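Teaching a gripper to take a PC apart

Hello again from the Kelbridge bench! Nosipho Nel and I have been living with our printed practice board since June, and I finally have something to tell you. 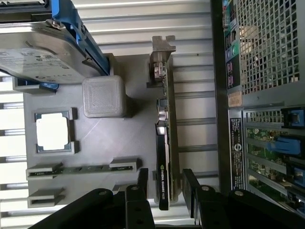 What we tried

The board has a processor, a memory module, a hard drive in its blue caddy and a Quadro K620 graphics card, all laid out the way you'd meet them inside a computer. We wanted to know if a policy trained on the board alone (2,797 demonstrations, my shoulders still remember them) would carry over to a real tower.

Our old method, Doltow, learned each part separately. The new one, Kament, learns a single "find the edge, then pull" skill and shares it across all the parts.

How it went

Better than I'd bet on! Kament needed 11 fresh demonstrations to pick up a part it had never seen, and it did especially well on drives. Memory is still a pain. Two of the clips on our test machines beat it every single time, and Nosipho thinks the wrist view gets too crowded once the fingers are in close. I blame the glare off shiny parts, so we have a small wager going.

Next we're trying a second set of fingertips from Şimşekoğlu, a bit thinner than ours. Write to me if you'd like the board files!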